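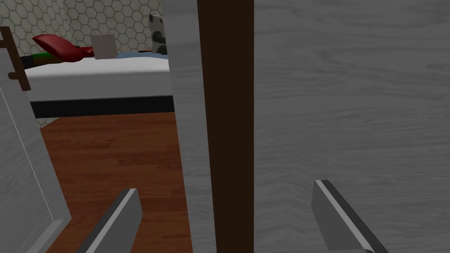
Household automation was the subject of the institute's October members' meeting, and the question put to the speakers was a plain one: which ordinary chores can a machine be trusted with today, and which must still be left to people? The meeting was opened by Nyokabi Minja, who leads the domestic tasks group, and most of her address concerned doors. She reminded members that almost every job in a home begins or ends with one. A machine sent to make a bed must first reach the bedroom, and in the simulated home used by the group it may find itself, as in the view that heads this item, with two fingers spread wide in front of a grey, wood-grained door, and the white mattress, red pillow and tiled wall of the room still on the far side of the gap. To a person, such a gap is an invitation to walk through. To the machine it raises a series of questions about width, reach and the swing of the door, each of which has to be settled before it can move.

Mrs Minja presented the results of the Fandero exercise, in which a single control program was given 500 attempts at household tasks in simulation. The tasks were grouped under four headings: passing through doors, opening and closing cupboards, clearing items from beds and tables, and putting items away. On the first heading the program completed 76 attempts in every hundred. Cupboards with bar handles gave a similar result. Clearing and putting away were markedly weaker, and the group has decided not to publish separate figures for them until the scoring rules have been revised.

Members asked why clearing a bed should be harder than opening a door. The answer given was that a door moves in one way only. It turns on its hinges, and once the machine has learned where the hinges are, the path of the edge can be worked out in advance. A pillow or a blanket has no such path. It folds, slides and catches on whatever lies next to it, and the fingers may take hold of two things when only one was wanted. Simulation copes poorly with cloth, and a program which has practised on simulated bedding may be poorly prepared for the real article.

There followed a report on trials with physical machines at the Zitunberg test flat. It will be recalled that the flat was fitted out last year with donated furniture, none of it chosen for the convenience of machines. The trial programme consists of 16 chores, among them loading a washing machine, wiping a worktop, emptying a waste bin and turning back a bed cover. Five are now performed to a standard which the assessors regard as acceptable in a private home. Wiping is the most reliable. Folding remains the least, and the assessors noted that a towel took longer to fold by machine than a full load took to fold by hand.

The assessors also drew attention to the time spent by staff in preparing the flat between trials. Chairs were moved, rugs lifted and doors set at a fixed angle. The report recommends that this preparation be recorded in future and counted against the machine. The institute supports the recommendation. A chore which requires a person to make the room ready beforehand has been only partly taken over, and householders who are considering a purchase are entitled to know how large that part is.

The second half of the meeting turned to the shop floor. The representative of Van der Merwe described the firm's experience of using mobile arms to restock shelves and return empty crates to the loading bay. The arms have been in service on the night shift for seven months. They handle 300 crates in a shift when the aisles are clear. Performance falls sharply when they are not, and the chief cause of stoppage has been the pair of swing doors between the stockroom and the sales floor. The firm has since held these doors open during working hours. The representative accepted that this was a change to the building and that the machines themselves had not improved.

Tuvel, which supplies grippers to several members, offered a different view. Its engineers consider that two plain fingers are sufficient for most shop-floor work and for many household tasks, and that the present limits lie in perception and planning. A hand with more joints would cost more, need more maintenance and still have to be told where to go. Some members disagreed, citing buttons, bottle caps and the corners of fitted sheets. It was agreed that the matter should be taken up again once the next set of trials has been scored.

In the general discussion, members from the care sector asked for caution in the way results are presented to the public. Several had received enquiries from families who believed that a machine able to tidy a bedroom could now be hired. No member of the institute offers such a service, and on the evidence heard at the meeting none is likely to do so soon. A request was made for a short leaflet setting out in everyday words what the machines in the trials can and cannot do. Mrs Minja's group has agreed to prepare a draft.

The following points were noted for action:

The Fandero exercise will be repeated with doors left at varying angles, including doors which are nearly closed.

Zitunberg will add preparation time to its record sheets from the start of the next trial period.

Van der Merwe will supply its stoppage records to the domestic tasks group, with staff names removed.

Members who can offer used bedding, curtains or cupboard doors for the test flat are asked to write to the office, stating dimensions. Items should be clean. Glass-fronted units cannot be accepted at present.

Copies of the slides are held at the office and may be requested by any member organisation. The minutes will be circulated with the next issue.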